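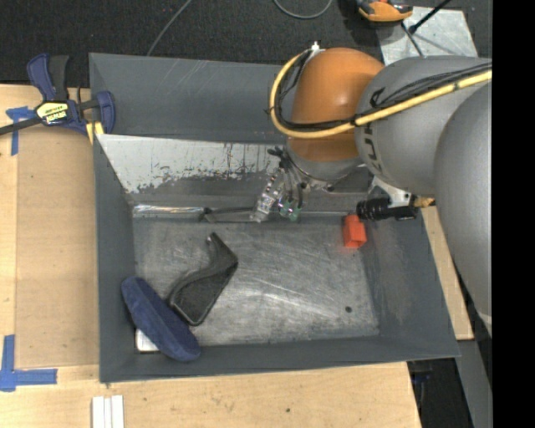

Gray metal bin, scratched floor, covering worn on the slanted panel.

wellemeck-listings

README, last touched December

Second-hand shop and warehouse listings, cleaned up into one table. 2000 rows, one row per listing. Shelving, bins, carts, benches, scales, that kind of thing. Text and prices only, no photos in the download.

Put together by Desta Hadgu. Condition grades by Orvokki Partanen, who did nearly all of them in the evenings, so thank her if they're useful.

Where it comes from

Three sellers let us copy their old listings: Dellen, Gala and Echeverría. Dellen is most of it. Gala closed its online store halfway through, so Gala listings stop early. Echeverría sent paper lists and we typed them in – expect spelling mistakes, we kept theirs and probably added ours.

Files

listings.csv – the main table
grades.csv – condition grade per listing, joins on item_id
sellers.txt – notes on each seller, short
old/ – first version, don't use

Columns in listings.csv

item_id: text, not a number. Leading zeros matter. Excel will eat them.
seller: dellen, gala, echeverria (no accent in the file)
title: as the seller wrote it
price_asked: dollars
price_sold: dollars, blank if we don't know
month: month listed, no year for Echeverría
notes: whatever was left over

Blank price_sold does not mean unsold. It means nobody wrote it down.

Condition grades

A – close to new
B – used, marks on it, paint mostly there
C – worn, paint or coating gone in places, still does the job
D – needs repair
X – could not tell from the text

B and C are the messy ones. Orvokki graded 200 listings twice, a few weeks apart, and changed her mind on 60. Nearly all of those went between B and C. If you only need rough groups, merge them.

Known problems

80 rows are likley the same item listed again at a lower price. Flagged in notes as "relist?". Not removed.
Dellen prices include delivery sometimes. No way to tell which.
Sets and single items are mixed. "Bins" could be two or twenty.
Sizes are in the title or nowhere.

Not good for

Current prices. Anything outside our area. Comparing sellers, they sold diffrent stuff.

To do

split out sizes
ask Dellen about delivery again
fix the accents properly

Use

Free for any use, keep the seller names as they are. Corrections go to Desta, with the item_id please.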